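Skemley Opens Applications for Backyard Planting Grants

The Skemley Parks Department will accept applications through the end of May for grants that help residents replant backyards and side lots. Each household may receive up to $269 toward plants, soil and mulch.
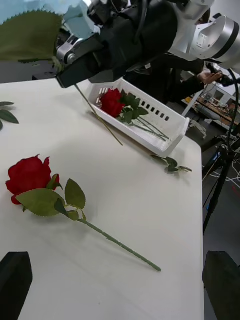

Yards in the Lumton and Dzene neighborhoods will be considered first. Both areas sit on the windy side of the ridge, where many common garden plants do poorly. The department expects to fund roughly 60 yards this season.

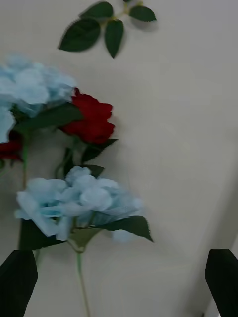

Applicants must submit a simple sketch of the yard and a list of proposed plants. Eglė Petrauskas, who manages the program, said staff will review each list for wind and shade tolerance before approval.
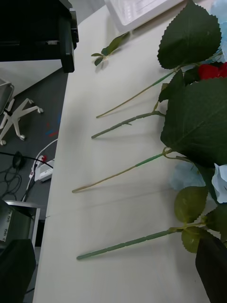 May renters apply?
Renters are eligible if the property owner signs page 3 of the application.

Approved households may pick up their plants at the Skevmont Nursery, which is open until 6 p.m. during the program. Receipts for soil and mulch purchased elsewhere should be sent to the department for repayment.

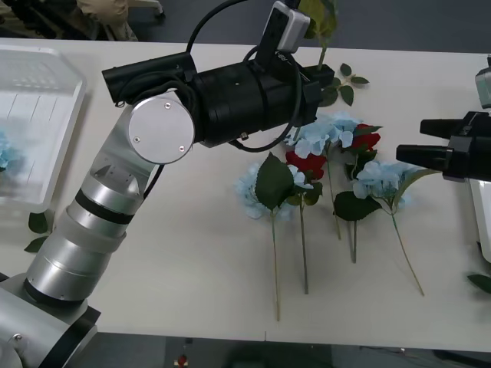

Does the grant cover fences or paving?
Funds are limited to plants, soil and mulch. Fences, paving and furniture remain the responsibility of the household.

Application forms are available at the Parks Department front desk and at the Lumton branch library.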